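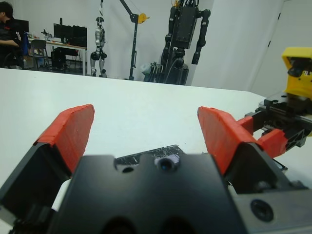
큰 흰색 작업대가 있는 연구실. 안쪽은 책상 자리.

Conach 공개일 방문기

2018년 11월에 Conach 연구동 공개일에 다녀왔다. 우리 공방이 내년 봄에 이사를 하는데 새로 얻은 자리가 지금보다 넓다. 작업대를 어디에 놓고 책상을 어디에 둘지 아직 정하지 못해서, 다른 곳은 방을 어떻게 쓰는지 보고 싶었다. 연구 내용에 대해서는 잘 모르고 이 글에도 거의 쓰지 않는다. 가구와 방 이야기가 대부분이다.

가는 길

Conach 연구동은 Monden역에서 버스를 한 번 타야 한다. 역 앞 정류장에서 31번을 타고 종점 바로 전에 내렸다. 배차 간격이 길어서 한 대를 놓치고 나니 한참 서 있었다. 정류장에 지붕이 없다. 비 오는 날이면 역 안에서 기다리다 나오는 편이 낫겠다. 내려서는 오르막을 조금 걷고, 주유소를 지나 왼쪽으로 꺾으면 건물이 보인다. 간판은 도로 쪽이 아니라 주차장 쪽에 붙어 있어서 한 번 지나쳤다.

접수는 1층 로비에서 했다. 이름을 적고 스티커를 받아 옷에 붙였다. 가방은 그대로 들고 들어가도 되지만 음료는 뚜껑이 있는 것만 된다고 했다. 접수대 옆에 건물 안내도가 쌓여 있었는데 뒷면이 예전 배치도여서 처음에는 그쪽을 보고 헤맸다. 앞면을 봐야 한다.

안내는 Idalina Loureiro 씨가 맡았다. 연구동의 시설 담당이고 방 배치와 가구 구입을 함께 본다고 했다. 설명은 영어로 했고, 같은 조에 있던 분이 중간중간 우리말로 옮겨 주었다. 내가 잘못 알아들은 부분이 있을 수 있다.

로비와 복도

건물은 원래 인쇄소 창고였다고 한다. 바닥이 그때 그대로인데, 복도 한쪽에 길게 파인 자국이 남아 있었다. 종이 묶음을 끌던 자리라고 들었다. 천장이 높고 소리가 울린다. 조 인원이 많아서 뒤쪽에서는 설명이 잘 안 들렸다.

복도에는 물건을 두지 않는 것이 규칙이라고 한다. 실제로 소화기와 게시판 말고는 눈에 띄는 것이 없었다. 우리 공방 복도에는 액자 틀과 빈 상자가 늘 쌓여 있으니 비교가 됐다. 치운 물건이 다 어디로 갔느냐고 누가 물었더니, 지하에 공용 창고가 있고 방마다 선반을 배정받는다고 했다. 창고는 공개 구역이 아니어서 보지 못했다.

문에는 방 번호와 그 방을 쓰는 사람 이름이 붙어 있다. 이름표는 종이를 끼워 넣는 방식이다. 사람이 자주 바뀌어서 그렇게 바꿨다고 했다.

흰 작업대가 있는 방

이번에 가장 오래 서 있었던 곳이다. 벽이 희고 작업대도 희어서 첫인상이 밝다. 큰 작업대가 방에서 자리를 많이 차지하고, 책상은 그 너머에 있다. 책상은 상판이 밝은색이고 다리는 금속이며, 위에 검은 모니터 두 대가 놓여 있었다. 한 대가 다른 한 대보다 넓다. 어두운색 사무용 의자에 한 분이 앉아 있었다.

나는 작업대를 유심히 봤다. 표면이 매끈하고 넓다. 우리 작업대는 널을 이어 붙인 것이라 이음매마다 풀과 먼지가 낀다. 겨울이 되면 틈이 더 벌어지고, 얇은 종이를 펼치면 그 선이 그대로 배겨 나온다. 이런 매끈한 흰 상판이면 종이 재단에는 좋겠다고 생각했다. 다만 흰색은 때가 금방 보일 텐데 그 점을 물었더니, 보이니까 닦게 된다는 답이었다. 저녁에 나가기 전에 마른 천으로 한 번 닦고, 물걸레질은 한 주에 한 번 한다고 한다. 사인펜 자국은 알코올로 지운다. 지금까지 상판을 바꾼 적은 없다고 했다.

색 때문에 불편한 점은 없느냐는 질문도 나왔다. 종이처럼 흰 물건을 올려 두면 잘 안 보여서, 서류는 작업대에 놓지 않고 책상에서만 본다고 했다. 반대로 검은 물건은 바로 눈에 들어온다. 우리는 흰 종이를 가장 많이 쓰니 이 부분은 생각을 더 해 봐야 한다. 회색 깔개를 까는 방법도 있겠지만 그러면 흰 상판을 살 이유가 줄어든다.

작업하는 자리와 앉아서 보는 자리를 한 방에 둔 이유도 물었다. 처음에는 책상을 옆방에 따로 두었는데 확인할 것이 있을 때마다 문을 여닫느라 번거로웠고, 결국 책상을 이쪽으로 옮겼다고 한다. 옮기고 나서 가장 신경 쓴 것은 의자를 뒤로 뺄 공간이었다고 했다. 앉은 사람이 일어날 때 뒤에 지나가는 사람과 부딪히지 않아야 한다. 줄자를 가져갔지만 방 안에서 꺼내기가 그래서 재지는 않았다. 나중에 이메일로 물어보면 치수를 알려 주겠다고 했다.

벽에 관해서도 한 가지 적어 둔다. 이 방은 원래 연녹색이었고 입주하면서 흰색으로 칠했다고 한다. 페인트는 무광을 썼다. 유광은 조명이 비쳐서 눈이 피로하다는 의견이 있었다고 들었다. 우리 새 자리의 벽은 누런빛이 도는데 집주인에게 칠해도 되는지 아직 묻지 않았다. 12월 안에는 물어봐야 한다.

가구를 사는 방법

Loureiro 씨에게 따로 물어본 내용이다. 이 건물의 책상은 대부분 Arruda라는 가게에서 샀다고 한다. 문 닫은 사무실에서 나온 가구를 모아 손봐서 파는 곳이고, 다리와 상판을 따로 살 수 있다. 같은 다리에 상판만 바꾸면 방마다 높이가 맞는다는 설명이었다. 가게는 Postham에 있고 미리 연락해야 창고를 열어 준다. 전화보다 이메일 답이 빠르다고 한다.

시설과에는 가구 대장이 있다. 의자 하나까지 번호를 붙여 적어 두고, 방을 옮기면 대장도 고친다. 보여 준 쪽에는 1457번까지 적혀 있었다. 버린 것의 번호는 다시 쓰지 않는다. 우리처럼 작은 곳에는 과한 방식이지만, 언제 어디서 샀는지 적어 두는 것은 해 볼 만하다. 지금 쓰는 재단기도 산 해를 몰라서 칼날을 주문할 때 곤란했다.

의자는 앉아 보고 산다는 원칙이 있다고 했다. 한꺼번에 같은 것을 주문했다가 절반 가까이 바꾼 일이 있었다고 한다. 바퀴는 바닥에 따라 다른 것을 끼운다. 딱딱한 바닥에는 무른 바퀴를 써야 소리가 덜 난다. 이건 몰랐던 내용이라 적어 두었다.

휴게실

네 번째로 들른 곳이 휴게실이고, 여기서 조가 흩어졌다. 커피와 과자가 나왔다. 과자는 마른 비스킷이었고 커피는 연했다. 창이 주차장 쪽으로 나 있어서 경치라고 할 것은 없지만 오후에 빛이 잘 든다. 긴 탁자가 둘 있는데 하나는 식사용, 하나는 회의용으로 나누어 쓴다고 했다. 실제로는 구분이 잘 지켜지지 않는 모양이었다. 회의용 탁자에도 컵 자국이 있었다.

개수대 옆에 설거지 순서를 적은 종이가 붙어 있었다. 마른 컵은 그날 안에 찬장에 넣는다고 되어 있다. 같은 조에 있던 학교 선생님이 이 종이를 사진으로 찍어 갔다. 학교 교무실에도 붙일 생각이라고 했다.

관람 시간은 쉬는 시간까지 더해 세 시간 정도로 안내받았는데 우리 조는 질문이 많아서 더 걸렸다. 끝나고 설문지를 냈다. 안내도의 뒷면 배치도를 빼 달라고 적었다.

다녀와서 정한 것

작업대는 방 가운데 쪽으로 크게 하나만 두기로 했다. 지금처럼 작은 것을 여럿 붙이지 않는다. 책상은 같은 방에 두고 의자 뒤를 비운다. 상판 색은 아직 의견이 갈린다. 나는 흰색 쪽이고, 같이 일하는 동생은 때가 타는 것이 싫다고 밝은 회색을 원한다. 견본을 받아서 풀과 먹을 묻혀 보고 정하기로 했다.

Arruda에는 이메일을 보내 두었다. 다리 높이를 고를 수 있는지, Postham에서 우리 쪽까지 배송이 되는지를 물었다. 아직 답은 받지 못했다.

다음에 갈 사람을 위해 적는다. 입장료는 없고 예약은 필요하다. 주차장은 방문객에게 열려 있지만 금방 찬다고 한다. 바닥이 딱딱하고 서 있는 시간이 길어서 편한 신발이 좋다. 로비 화장실은 줄이 길었고 2층 화장실은 비어 있었다. 돌아오는 버스는 내린 곳 길 건너편에서 타며, 정류장 표지가 가로수에 가려 있으니 주유소를 보고 찾으면 된다.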